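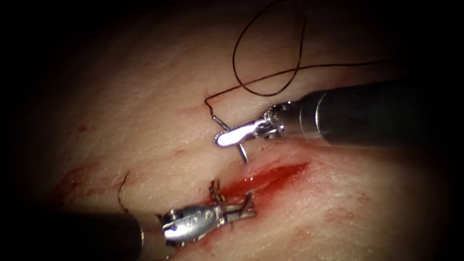
Renting in Beltden: Frequently Asked Questions

Etov Property Management looks after 238 rental homes and apartments in Beltden and the Bodin Lake area. These are the questions our leasing office gets most often.

How do I apply?
Fill out the application on our website or pick up a paper copy at the office, 417 Cledo Street. Every adult who will live in the home needs to apply separately.

Is there an application fee?
Yes. The fee is $68 per adult and covers the credit and background check. It is not refundable once the check has been ordered.

How long does approval take?
Usually two business days. It can take longer if we are waiting to hear from an employer or a previous landlord.

What income do I need?
Your household's gross monthly income should be at least three times the rent. We accept pay stubs, tax returns and benefit letters. If you fall short, you may apply with a co-signer.

How much is the security deposit?
One month's rent for most units. Rents start at $900 for a one-bedroom. The deposit is due when you sign the lease, and the first month's rent is due before you get the keys.

Do you allow pets?
Most of our houses allow up to two cats or dogs. The Cledo Street apartments allow cats only. Check the listing, then ask us for the pet form.

Which utilities are included?
Water and trash are included in the apartments. In single-family homes the tenant pays for everything, including lawn care unless the lease says otherwise.

Can I see a home before I apply?
Yes, and we recommend it. Call the office to set up a showing. If the current tenants are still living there, we have to give them notice first.

How do I request a repair?
Use the tenant portal for routine repairs. For a burst pipe or no heat, call the after-hours line printed on your lease packet. If you smell gas, leave the home and call the gas company before you call us.

What happens when my lease ends?
We send a renewal offer 60 days before the end date. If you plan to move out, we need written notice at least 30 days ahead. Leases that end in November can be extended month to month through the winter on request.

Can I sublet?
No. You can add a roommate if they apply and are approved.

Last updated March 3, 2019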